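Tea Sensory Panellists (Casual, Part-time)
Derico Beverage Testing, Ekstead
Reference 644

Derico is recruiting up to 27 panellists for its trained sensory panel. The panel assesses black, green and herbal infusions for flavour, aroma, colour and mouthfeel. Results are used by client companies in blending and shelf-life decisions.

Duties
Panellists attend two morning sessions per week, each of 3 hours. Samples are coded and served in random order. Scores are entered on a tablet against a fixed vocabulary, which is taught during the training period. Panellists do not discuss samples until the session leader has closed the round.
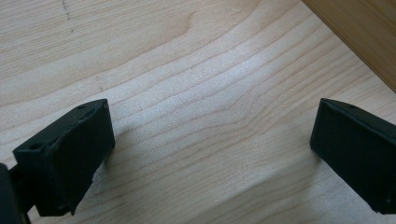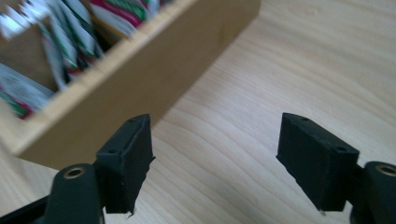
Requirements
Applicants must be 18 or over and available until the end of May. No experience in food or beverage work is needed. Applicants must not smoke or vape, and must have no known loss of taste or smell. Allergies and current medications are to be declared on the form - some will exclude an applicant from herbal sessions only.

Perfume, scented hand cream and strong coffee are to be avoided for one hour before each session.

Selection
Shortlisted applicants complete a screening test at 498 Bemness Road. It covers basic tastes, odour recognition and ranking of sugar solutions by strength. Those who pass move to paid training in the Kapoor Room at the same address.

Pay
Casual hourly rate with loading, paid fortnightly. Screening is unpaid - parking costs are reimbursed on production of a receipt.

How to apply
Request a form from Rahel Trummer, Panel Coordinator, quoting the reference number. Completed forms must be received by 5 pm on Fri 13 July. Late forms will be held for the next intake.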